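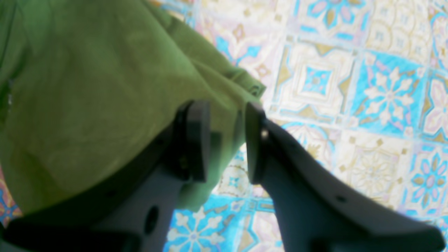 Green fabric with a folded edge.

Trudthorpe: Night Ferry – Product Details
By Delia Ocampo
February
Print this page | E-mail this page

Trudthorpe: Night Ferry is a single-player puzzle adventure from Virkidier for desktop computers. The player searches a stalled car ferry for the missing purser's ledger, deck by deck. There are 5 chapters and a bonus chapter that opens after the main story is finished.

Each chapter combines search screens with logic puzzles. Search screens use written lists in the two lower difficulty modes and silhouettes in the highest. Hints recharge on a timer. Puzzles can be skipped in all modes, but a skipped puzzle does not count toward the chapter rating.

The game includes 545 collectible items. Collected items are logged in the cabin journal and stay logged if a chapter is replayed. Items missed on the first pass can be picked up later – the journal shows which deck they are on. 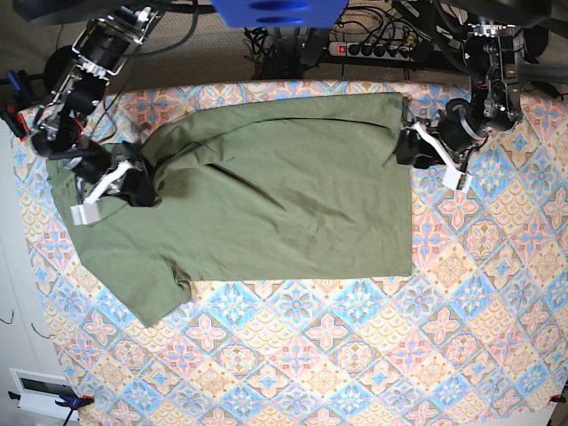 Green short-sleeved T-shirt on a patterned tablecloth.

System requirements
Memory: 6 GB
Free disk space: 3000 MB
Display: 1280 x 720 or higher
Internet connection: needed for activation only

Saves are written at every door and stored on the local drive. Up to six player profiles are supported. Saves from the demo carry over to the full version if both are installed under the same user account.

The current build corrects a fault in the engine room valve puzzle, where the reset button did not restore the third valve. Players who saved during that puzzle should restart it from the map. Text and hint wording were revised by Shanti Kanaujia.

Subtitles can be resized. Music, effects and voice have separate volume controls.

Related items
Trudthorpe: The Salt Office
Prarley's Clock Room
The Palaniappan Letters
Night Ferry Strategy Guide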